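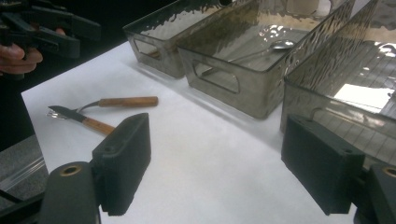

Three gray bins, with a fork and a knife on the table

From: Bhupendra Yadav
To: Trikden players list
Date: 2019-03-08
Subject: Re: Wagering rule on the Kotell welcome bonus

Hello all,

I promised to write again when I had an answer from Kotell support. First I quote my earlier message, so that new members can follow:

> I took the Kotell welcome bonus last month and I played only slots
> with it. My account page shows that 16 free spins are not counted
> for the wagering. The terms say that all spins are counted. Did
> anyone have the same problem?

The answer came after two emails. Winnings from free spins go first to a separate balance, and they move to the bonus balance only when you have used the last spin of the set. I still had one spin left, in the game Wistness, and for this reason nothing was moved. I played it and the number changed the same evening.

Please look also at the maximum bet. With the bonus active it is 19 credits per spin, and this is written only in point 23 of the terms – not on the promotion page. If you bet more, they may cancel the winnings. The top prize of the offer is 1000 credits, and it is paid as bonus, so you must wager it too. I did not understand this when I signed up.

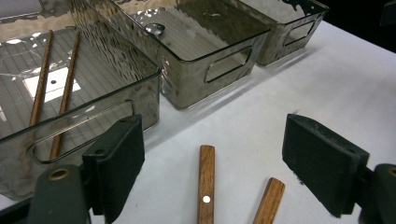

Ahuja wrote to me off the list that the separate balance is shown only in the desktop version, under History, and that on the phone it is hidden completely. I checked on my phone and I also could not find it there.

One question is still open for me. Does the time limit start on the day of the deposit, or on the day of the first spin? Support gave me two different answers. If somebody has it in writing, please send it to the list. I would like to know it before the new offer in April.

Best regards,
Bhupendra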